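Garage & Shed > Small Storage > Baskets and Bins

Ilta Shallow Basket, Turquoise

202 shares | 18 comments

I've been selling bits and pieces for the garage and garden for a long time now, and the thing people come back for more than anything else is this little basket. It's a shallow plastic rectangle with holes all over the walls and a slot at the end to hook your fingers through. I keep one by my own back door for work gloves, and that's how it ended up on this site in the first place!

I used to stuff gloves in a drawer. If you garden, or fix bikes, or haul firewood, you know how that goes: you pull out two lefts, both stiff as cardboard, and one of them has a spider in it. A deep bin was a little better, but the pair I wanted was always at the bottom (always). With a shallow basket I can see what I've got, and the holes let some air in, so damp gloves don't sit there going sour the way they did in the drawer.

Ours come in from the warehouse in Jirkport, and we reorder in May because spring pretty much cleans us out. Turquoise is the color we keep on hand. I tried to get them to do a gray one too, but I would have had to order 3000 of them, and my spare room is already full of plant pots. So turquoise it is, and I've come around to it. You can spot it on a dark shelf from clear across the garage.

The cream knit gloves with the orange rubber fingertips are the Porna pair, sold separately. They're my everyday gloves for raking and carrying. The black ones are for when I want something closer fitting, and they're a separate item as well. 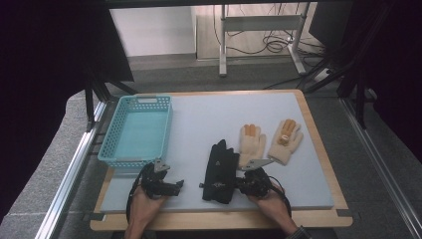
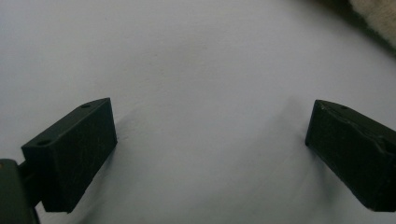
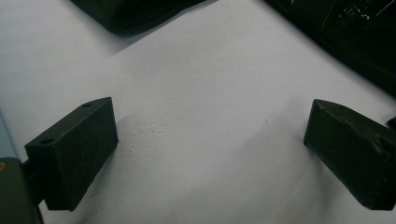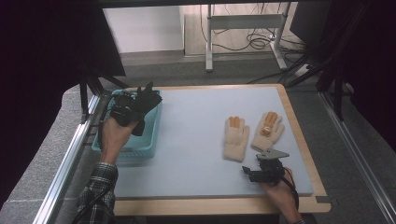
How many gloves fit depends on how you do it. Laid flat and stacked, I get nine pairs of the thin knit kind in mine before it starts looking silly. If you just toss them in (which is what happens at my house by the end of the week) figure on fewer. Big insulated winter gloves are really too bulky, so for those I'd look at the Wanigasekara deep tote instead, over on the Large Bins page.

To clean it, I take it outside and hit it with the hose. Dried mud gets stuck in the little holes, and an old toothbrush takes care of that. Please don't put it in the dishwasher! I did that to my first one and it came out with a bow in the bottom, and it has rocked on the shelf ever since.

A few of you have asked about a lid. There isn't one, and I don't have plans for one. You can stack empties inside each other, but don't try stacking full ones unless you like picking gloves up off the floor.

Baskets are sold one at a time and ship flat on the bottom of the box with paper around them. If yours shows up cracked, send me a picture and I'll get another one out to you.

Tagged: baskets, work gloves, mudroom, garage shelves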